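Section 6. Getting Your Backpiece On and Keeping It On

By now your Lumanlan frame should be unfolded and the feathers should have had a night to relax out of the box. If they look a bit sad, give them a gentle shake and leave them be – they do come round.

1. Stand the frame upright against a wall, feathers facing the wall, and loosen both shoulder straps all the way. Further than you think, please.

2. Put your costume on first, collar included. Every February at the Stellisdale parade somebody straps in and then remembers the collar, and the whole thing has to come off again.

3. Bend your knees, slip your arms through, and have your helper lift from the lower bar.

CAUTION: Never lift by the feather sockets. They are glued, and they will let go of you long before you are ready.

4. Fasten the waist belt snugly, then tighten the shoulder straps a little at a time, left and right in turn. Most of the weight belongs on your hips.

5. Walk 200 steps around the yard or the hall. Turn, dip, wave your arms, do whatever you plan to do on the road.

6. If the frame sways, move the belt clip in one notch and walk again.

Note: Wing spread on the large frame is 79 inches. Doorways are narrower than that, so put it on outdoors if you can, or go through sideways with someone guiding the tips.

CAUTION: In strong wind, fold the outer wings in and lock them with the Derus pins from the small bag.

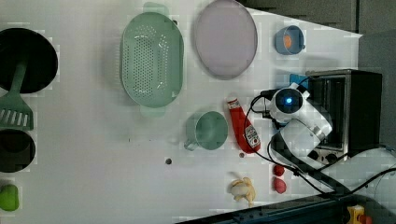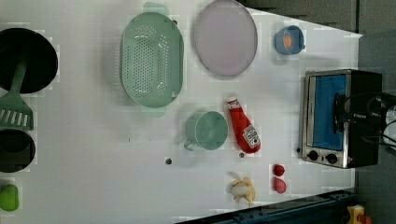 Green spatula at the left, colander toward the top.

Maricel Barredo: I danced the full route with the belt one notch tighter than step 6 had me at and my shoulders were fine the next morning. Do pack spare pins though, I lost two before the first corner!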